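Subject: Re: [ilgate-players] Litau harbour, the locked lighthouse and the 9 lamps

On Monday, the list member "Bundgaard" wrote:

> I have lit all the lamps in Litau harbour but the lighthouse
> door stays closed. The map shows 80 per cent for this region.
> Did I miss something, or is my save broken? I don't want to
> start again from the ferry.

Hello Bundgaard and everybody,

Your save is most probably not broken. I had the same trouble in May and I lost a whole evening with it, so I will try to write it down in good order. Please excuse my English, I play the game in another language and some names of items I have to translate by myself.

The lighthouse in Litau does not look at the lamps only. It looks at the lamps and at the tide. There are 9 lamps on the quay and the breakwater, and you must light them while the water is low. If you light even one lamp at high tide it will burn, and the map will mark it in yellow, but the door does not accept it. The colour on the map is the same for both cases, and I think this is a mistake of the designers.
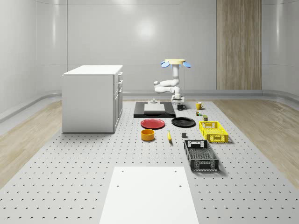 To repair it, go to the net shed behind the fish market and sleep there until the bell rings 3 times. This is low tide. Then put out the lamps which you lit at the wrong time (hold the same button as for lighting, but longer) and light them again. You do not have to do all of them. In my game it was only the two at the end of the breakwater, where I had arrived late because of the crab fight.

About the crab: you can avoid it. Walk along the left side of the wall, crouched, and do not carry the lantern in your hand. It reacts to light and not to noise. If you want to fight it anyway, use the boat hook and hit the legs first. The reward is 233 coins and a shell that I have never found any use for. The merchant in Ilgate buys it for very little.

Also the 80 per cent on your map is normal at this point. The rest of Litau opens only after you have spoken with the keeper on the top floor of the lighthouse, and the flooded cellar counts for a big part of it. So please do not search the harbour again for missing chests, as I did.

One more thing, which is for the people who play with the Fivon patch. This patch changes the hour of the tide, but the bell in the shed was not changed with it. With the patch you should look at the stairs beside the customs house. When you can see the green stones at the bottom, the water is low enough.

I still do not understand why the third lamp, the one near the rope store, sometimes goes out by itself when you load the game. I asked this on the list before my holidays and received one answer.

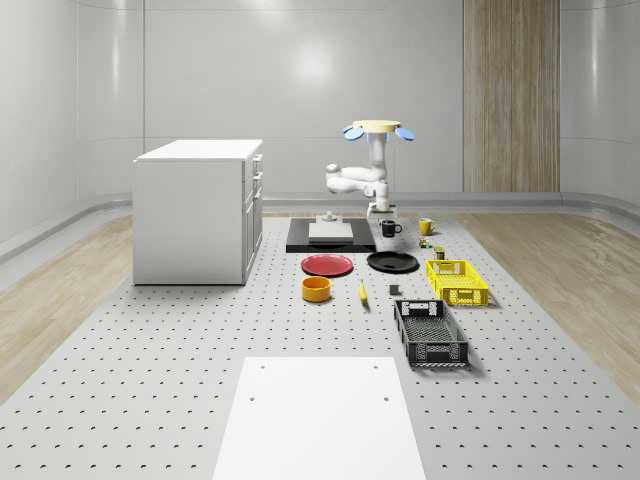
Fivon_user wrote back then that it happens only if you save while standing inside the rope store, and that saving outside on the quay cured it for him. I have tried it several times since and the lamp stays on, so please save outside.

If the door is still closed after all this, tell me which lamps you lit last and whether you use the patch, and I will compare with my old save.

Kind regards from a slow player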